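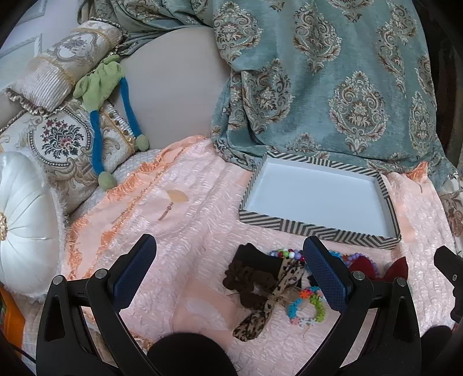
Home Features Makers Rooms Letters Subscribe

The Little Things in the Box Lid
Why sorting out hair ties and bead bracelets is worth a whole afternoon, and why the sofa is the best place to do it

13th September

There is a drawer in my house that I have been meaning to deal with since June. You may have one like it. It began life as the place for hair ties, took in bracelets when the bracelet dish got full, and by the end of the summer it had reached the point where you had to hold the contents down with one hand and push with the other to get it shut.

My usual way with a drawer like that is to pull out what I need and look away. But we had a wet afternoon here in Grarville, and I had a pot of tea and nowhere to be, so I carried the whole business over to the sofa, spread out the pink fluffy blanket and started laying things down on it.

I do recommend the sofa. I know the sensible advice is to use a table, with good light and a hard surface, and for coins or buttons I would agree. Beads on a table roll, though, and beads on a floor roll farther. On a deep, fluffy blanket they stay where they are put, and so does everything else, and you can tuck your feet up while you think it over. The one drawback is that a tiny seed bead can go down into the pile and not be seen again until it is stepped on, so give the blanket a gentle shake over a tray when you finish.

You will want a box lid as well. Mine is a rectangular one, white inside, with a black-and-white chevron pattern around the border, and I am fonder of it than a person ought to be of a lid. A white background does wonders for small bright things. Seed beads that look like crumbs at the bottom of a drawer show up orange and green and blue, and you can see at a glance where the string is getting thin. If you have only a brown lid, lay a sheet of printer paper in it.

Start with the scrunchies, which are big and easy and make you feel you are getting somewhere. Give each one a stretch. If it comes back, it stays. If it just hangs there looking tired, check the seam before you give up on it, because a scrunchie is only a tube of fabric with elastic inside, and you can open an inch of stitching, pull the old elastic out and thread in new with a safety pin. It takes me 17 minutes, and that includes hunting for the safety pin.

The one I would mend forever is my brown one, in a crinkled chocolate fabric with a leopard-print ribbon tied on it in a bow. I bought it at the Saturday stalls in Mumberg from a table that also sold jam, and I have worn it to two weddings and to have a tooth out. Ribbon bows do slip. The trick, if you have one like it, is a couple of stitches right through the knot in matching thread, leaving the loops free to hang the way they want to. Don't glue it. Glue goes stiff and then it catches in your hair, and you find yourself standing in a restroom with a pair of nail scissors.

The red one gave me more trouble. Fabric hair pieces with a lot of ruffle hold dust and hairspray, and red can bleed, so wash anything red by itself in cool water with a drop of dish soap. Roll it in an old towel, pull the ruffles back into shape with your fingers and leave it flat overnight.

Then come the bracelets, and here I slow right down, partly from care and partly from pleasure. The ones with bigger round beads, in white and green and pink and red and blue, are cheerful things that can be worn in a bunch without any thought. Run each through your fingers and feel for the knot. If you can feel a tail of elastic sticking out, the knot is working loose, and it is far nicer to restring a bracelet at home than to chase it across the floor of a grocery store. Slip the beads onto a pipe cleaner first so they keep their order.

Seed beads are another matter. I once counted the beads in a pack I had ordered from Codeck, which promised 3000, and got to 2286 before the phone rang and I lost my place. I have never tried again. For these, use the thinnest stretch cord you can find, pull it firmly a few times before you string anything, and finish with a surgeon's knot, which is an ordinary knot with one extra turn. Tug it, trim it, and hide it inside a bead if the hole will let you.

As for putting it all away, I have tried jars, hooks and a small wooden tree that fell over whenever a door closed. What has lasted is a cardboard tube for the bracelets, slid on in the order I wear them, and a shallow box for the scrunchies, standing on their edges like records in a crate. Blues and purples end up together at one end of the tube, and I leave them there because I like the look of it.

It was getting dark by then, and the tea was cold. I pulled down the teal throw from the back of the sofa, the one with the big gold and cream medallions, and sat under it a while with four bracelets on each wrist. The drawer closes now with one finger. There is still the matter of the earrings.

Comments (3)

beadsandbiscuits
The pipe cleaner tip is a good one. I use masking tape, sticky side up, but it leaves a residue on the painted beads.

Oldmillroad
My daughter is 37 and I still have every bracelet she made at camp. Can the old elastic be saved or does it all need to be restrung?

tansy_b
Restring them, Oldmillroad. Once it goes chalky it will snap the first time you stretch it. Also, where did you get the throw? I want one for my own sofa.

Related
A Weekend of Ribbon and Thread in Messina
Button Tins and What We Keep in Them
Washing Fluffy Blankets Without Losing the Fluff
The Mumberg Stalls, Table by Table
Five Good Uses for a Lid With No Box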